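Kettle Descaling: What Works and What's Just Folklore

Every few months another trick for limescale makes the rounds, and I've tried most of them so you can skip the silly ones. Potato peelings do very little. Boiling an eggshell gave me hot water with an eggshell in it. As for the magnetic descaler balls from Hendow, I ran one for 6 weeks and my kettle furred up on schedule.

Plain citric acid is dull and cheap, and I keep going back to it. Two tablespoons in a half-full kettle, bring to a boil, switch off, leave for 40 minutes. Pour out, rinse twice, boil once more with fresh water and throw that away too.
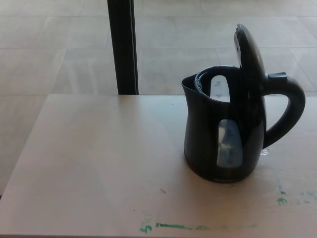 Lid up on a black electric kettle. Check the inside before you reach for the acid.

Vinegar does the job as well, but the smell hangs around - my neighbor Fermín swears it doesn't, and I've had his tea. Baking soda I don't buy at all. It's alkaline, and so is scale.

Don't scrub a hidden element with steel wool, whatever the forums say. And be suspicious of any "monthly" rule. With soft water, twice a year is plenty. Here in hard water country I do mine when flakes show up in the cup.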